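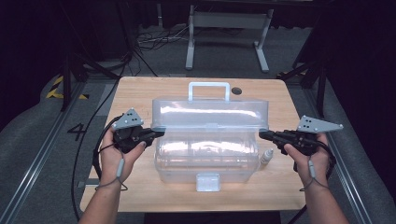 Why bother with two hands, Gitau Langat wanted to know after the September lecture, if one gripper can shut a lid? Great question, and it's the heart of this unit! With one gripper the box is free to slide. With two, one side can steady while the other pushes, and the policy has to learn that timing from people.

The Tudby result is my favorite: 34 demonstrations with handheld grippers, no robot needed until testing. Read section 2 before lab and sketch both gripper paths for a hinged lid.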